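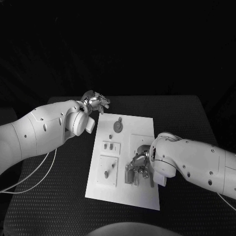

How to clean a small whiteboard

A board that has been used every day since December will usually have a grey haze that the eraser only pushes about. It takes ten minutes or so to get rid of.

You will need a felt eraser, two microfibre cloths, warm water, washing-up liquid and a little surgical spirit.

Lay the board flat on a table. Small boards are easier to clean this way than on the wall, and drips stay put. A dark tabletop helps, as you can see where the edges are and whether you have missed a corner.

Wipe it dry first. Start at a top corner and work across in straight, overlapping strokes. Hold the eraser block upright and use its narrow end for the corners, then turn it flat for the middle.

Add two drops of washing-up liquid to a bowl of warm water. Wring the cloth out well - it should be damp, no more - and go over the whole board.

Dab any marks that are left with surgical spirit. Leave it for up to 122 seconds, then wipe. For permanent marker, draw over the line with a dry-wipe pen and rub both off together.

Dry with the second cloth. Don't write on the board until it is fully dry.

Avoid scouring pads and cream cleaners. They scratch the surface, and ink settles in the scratches.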